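Durnwood Hall – stage check before the Wornero country night
Sep 6, 2020. Checked by Ultan Ó Ceallaigh

Stage deck: OK. Two loose screws at stage left tightened.
Monitor wedges: 4 tested, one buzzes on the low end. Swap before sound check.
Cable runs: taped. The run to the steel guitar still crosses the walkway – needs a ramp.
Fire extinguishers: OK, tags good through May.
Rear exit: sign lit, door sticks. Not passed.
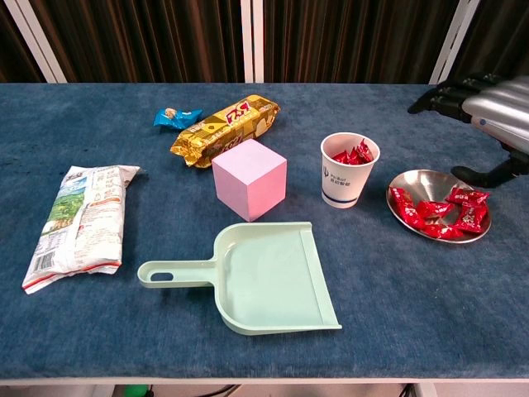 Ní Bhriain wrote back that the door stuck at the spring show too, and she wants it planed before any band loads in. She also asked for the drum riser to be moved 30 inches forward so the fiddle player can get past.

Riser: moved, wheels locked.
Skorden lighting bar: safety cables on all 13 fixtures. OK.
Seating: 61 chairs set out, aisles clear.

Comment: door and cable ramp to be rechecked before the doors open. Sign-off held until both are done.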